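Omusgate's bedroom swap shop trades a tissue box for a jar of buttons

22 June 2026

By Hala Badawi

OMUSGATE – The rules of the Skarard Street swap are written on the back of a gas bill and taped inside Meriem Farouk's front door. No money. No clothing that has been to the gym. No asking what something cost. If you bring a thing and it is still there at the end of the night, it goes home with you, and you are expected to look pleased about it.

The swap has been running in Farouk's second-floor apartment for seven months, which is longer than the farmers market managed. It began when she was clearing out a closet and offered her neighbors first pick before the rest went to the thrift store on Navarro Avenue. The neighbors came up to look, took very little, and returned an hour later carrying things of their own.

"I had one closet of stuff," Farouk said. "By supper I had one closet of stuff and a fondue set."

Most people would hold this kind of event in a living room. Farouk's living room is occupied by a dining table that was delivered in March and will not go around the corner into the kitchen, so the swap takes place in the bedroom. Coats go in the bathtub. Everything on offer goes on the bed, where it can be seen from all sides and where, Farouk says, it is harder to pretend you didn't bring it.

The smaller items go out first. By early evening on the latest swap night there was already a decent spread on the sheet, including an empty tin, a soft toy in a skirt and a gold-colored tissue box that would not look out of place in an opera house restroom.
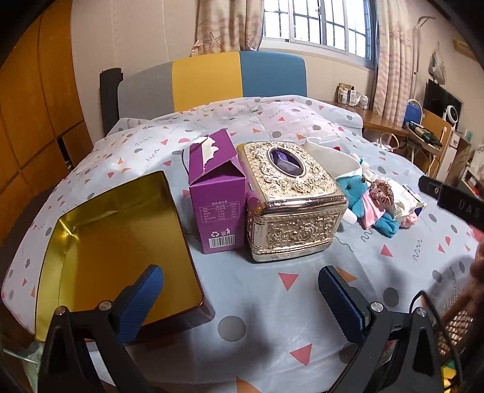
Early offerings at the Skarard Street swap, laid out in front of the striped headboard. The tissue box found a new home before the night was over.

The tissue box drew the most interest, some of it sincere. It has flowers and scrolls embossed all over the top and sides, and it belonged until this month to a retired bus dispatcher on the ground floor, who received it as a wedding present and has been moving it from shelf to shelf ever since. Two people wanted it. Under the gas bill rules, a dispute is settled by each party saying out loud where the item will be kept. One said "the hall." The other said "the car." The hall won, and a jar of buttons went the other way.

The tin, gold on the inside and dark at the rim, was a harder sell. Several guests picked it up, agreed that it was a very good tin, and put it back. There is apparently a limit to the number of very good tins a household can hold, and Skarard Street reached it some time ago. It left in the end with a man who said he needed something for screws and was told by his wife that he already had something for screws.

The blue plush toy, pink skirt and all, was claimed on sight by a four-year-old who was not officially taking part. She had brought nothing to trade. After a short hearing in the hallway she offered a drawing of a horse, and the drawing is now on Farouk's refrigerator.

Food packaging is a gray area. A purple cardboard box with a nutrition table on the side and its top flaps torn open caused some debate, as the rules say nothing about whether an opened box counts as a gift or as recycling. Farouk ruled that it could stay on the bed as long as it didn't touch anything crocheted.

Attendance has crept up. The first swap drew 10 people, all from the building. The latest had guests from as far away as the other side of the canal, and one of them came with a folding cart, which was regarded as ambitious. The neighborhood newsletter, the Ratadar, now lists the event between lost cats and piano lessons. It prints 400 copies and has asked Farouk whether she would like a larger notice. She has asked it to print a smaller one.

Not everyone approves. A letter in the last Ratadar complained that the swap "merely moves the clutter up and down the stairs." Farouk has read it and agrees with every word. Her own count of possessions, she says, is exactly where it was when she started, except that the fondue set has been out twice and come back both times.

She has made one change for the summer. Furniture is no longer accepted, following an incident with a rocking chair on the landing that both families would prefer to leave there. The rocking chair is also still there.

Woven baskets remain welcome, as do lamps with a plug that fits the wall. Books are limited to what you can carry in one hand. Anyone bringing candles is asked to think about how many candles they have been given at previous swaps, and whether these are those.

The next one will be held at the end of June, from six until the bed is needed. Newcomers should ring the second bell from the top and keep ringing, as the first ring only sounds in the kitchen. The dining table is available to anyone who can get it out.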